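The Gindlow Player
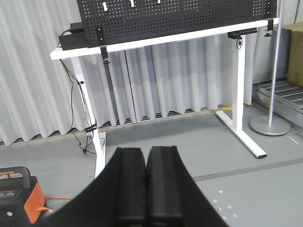 Rocío Villanueva had waited 27 years to hear the Sillthorpe recording again, and now it was in her coat pocket, on a music player the size of a matchbook!

Her cousin Teófilo Chávez had found it in a drawer in Busach, a little silver Gindlow with a scratched screen and one working earbud. It held 935 songs. Most were dance tunes, and most of those were terrible, but she loved them all (even the one with the whistling).

"Which number is it?" she asked him over the phone.

"I think 172. Or it could be the one after. Just press the big button, and be gentle – it sticks."

She pressed. The screen lit up blue, the battery showed a thin sliver, and there was her grandmother, laughing and telling somebody to close the kitchen door. Then the accordion started, a bit flat, so fast and so alive that Rocío stood up right there on the Sotelo bus and grabbed the rail with both hands.

"Are you getting off?" the driver called.

"No! Keep going, please, all the way to the end!"

She had 40 minutes of road ahead of her, and she pushed the earbud in tighter and started the song over.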